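磨けば戻る、は本当か 銀色の金物をめぐる売り文句を疑う 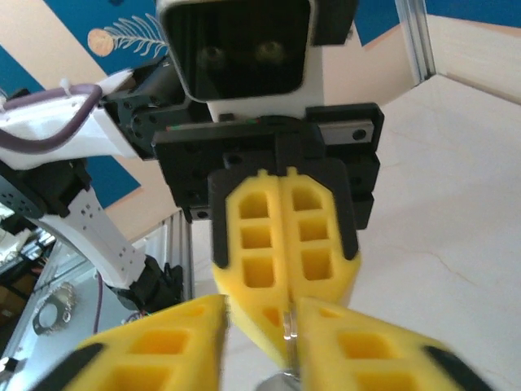
最終更新:1月

細い銀色の金属が立って光をはね返していると、つい良いもののように見える。下にのぞく丸みのある灰色の金属のほうは、たぶん誰もほめない。金物の値段の何割かは、この光り方の差に払われているのではないか。前からそう疑っている。

台所用品の売り場に行くと、「一生もの」という札がやたらに多い。トング、計量スプーン、栓抜き、おろし金の柄。どれも鏡のように磨いてあって、指で触るのが申し訳なくなる。だが一生ものと言う店員に、前の一生ものはどうしたのかと聞いてみるといい。たいてい引き出しの奥にある。

取材に応じてくれたシリポーン・パイサンさんは、金物店ヒノントンで仕入れを担当している。磨き仕上げの品とつや消しの品を並べて売ると、先に手に取られるのは磨いたほうだという。では長く使われるのはどちらかと尋ねると、少し黙ってから「そこまでは追いかけていません」と答えた。正直でありがたいが、札には一生ものと書いてある。

ブレステオという手入れ用クリームも借りた。容器の説明には、くすみが取れて買った日の輝きが戻るとある。うちの引き出しから古いスプーンを三本出し、二本に塗り、残る一本は食器用の洗剤と柔らかい布だけにした。拭き上げて窓際に置くと、クリームの二本は確かに明るい。ただ、細かい擦り傷はそのまま残っていて、明るくなったぶん前より目につく。洗剤だけの一本は地味なままで、傷も地味なままだった。どちらが好みかと家の者に見せたら、スプーンなら何でもいいと言われた。

この手の話になると、必ず手間の問題が出る。食器の修理や磨き直しを請け負うホデリーヴェ・プリンスさんによれば、持ち込まれる品の傷みには、しまい方によるものが多いらしい。引き出しに重ねて放り込み、開け閉めのたびにがちゃがちゃ鳴らす。そうやって付いた傷を、クリームで消そうとする。「仕切りを一枚入れるほうが先でしょうね」とのことで、磨き屋がそれを言っていいのかと思ったが、本人は気にしていないようだった。

仕切りにも注文はある。専用品と称する布張りの箱は見栄えこそするが、布に水気が残ったまま金物を寝かせるのは気が進まない。わたしは厚紙を折って使っている。汚れたら替える。見た目は貧相で、来客に見せるようなものではない。

磨くこと自体を否定するつもりはない。夜中に布を持って黙ってスプーンを拭いていると、妙に落ち着く。原稿の締め切り前には特に落ち着く。けれど、それは拭く側の都合であって、スプーンの寿命とは別の話だろう。売り場はそこをわざと混ぜている気がしてならない。

イエヴァ・キヴィさんの台所には、約37年使っているというおたまがある。つやはとうになく、柄の端が少し曲がっている。銘柄は覚えていないそうだ。手入れの方法を聞くと、洗って掛けておくだけ、と返ってきた。一例で何かが証明できるとは思わないし、厚手の品だから残ったのかもしれない。それでも、磨き跡のない灰色の面を見たあとでは、売り場の札がずいぶん軽く見えた。

クリームは半分以上残っている。次に塗るとしたら、水道の蛇口だと思う。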